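Category: Automation / Software
Print this article | E-mail this article

Planning for Two Arms at One Table

At Pranmont, the motion planner is rewritten more often than any machine is moved. The group led by Rocío Yáñez maintains Stivero, a scheduling layer that decides which of two arms may enter a shared space, and when. Each release must pass 500 simulated runs before it reaches hardware.

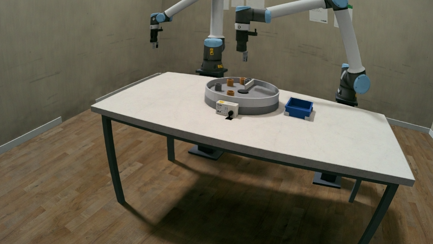

A simulated Stivero cell, with two arms, a round tray of cylindrical parts and a blue bin.

The present version treats the tray as a resource to be reserved. An arm that requests it receives a time window — never a fixed path — and plans within that limit. According to Ayane Fukuda, who wrote the reservation code, the change removed 11 special cases from the older planner. Work on perception continues, and a further release is expected in October.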